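Kuston Refillable Dry-Erase Markers

Print this page | E-mail this page

If you run meetings, teach, or just think better standing up, you already know the sinking feeling of grabbing a marker and getting a pale gray streak. The Kuston refillable is our favorite fix for that, and we've been using it on our own boards long enough to be a little attached to it!

The idea is simple. The barrel unscrews at the back, you drop in a fresh ink cartridge, and you keep writing. The tip swaps out too (pull it straight with the little plastic tweezers in the pack, don't twist), so a nib that somebody mashed flat doesn't mean the end of the marker. One cartridge gives you up to 1,000 yards of line with the bullet tip, a bit less with the chisel.
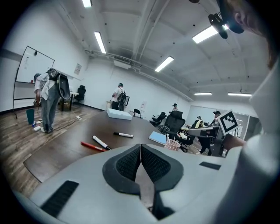
Colors come in a set of 4: black, blue, red and green. Black goes fastest in most offices, so we also sell black cartridges in a bag of 21, and that bag fits nicely in a desk drawer. The ink is low odor and wipes clean from glass and enameled steel. On older melamine boards it can leave a faint ghost if you let it sit over a long weekend – a damp cloth takes care of it.

A few people have asked how it stacks up against the Wibisono marker we used to carry. The Wibisono has a fatter barrel and a softer tip, and some left-handed writers still prefer it. The Kuston writes a crisper line and you can see the ink level through the window on the side, which we love. Store them flat if you can. Tip-up storage is what starves the nib, and if that has already happened, lay the marker down overnight with the cap on tight and try again before you toss anything.

Cartridges from the older Wevulico line do not fit. Spare nibs come seven to a pack. New stock arrives 21st January, and the green cartridges will be back then too.

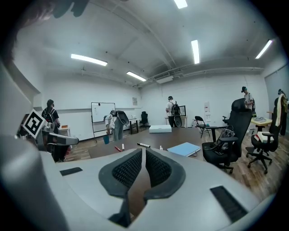
Ghazal Arabzadeh
Do the chisel nibs fit the bullet barrel? I ordered both by mistake and would love to mix them.

Reply from the shop
Yes, same socket on both! Push until you feel the click.

Wostosska
Second set for us. The red is a true red, easy to read from the back row. I do wish the cap were a little easier to get off with cold hands.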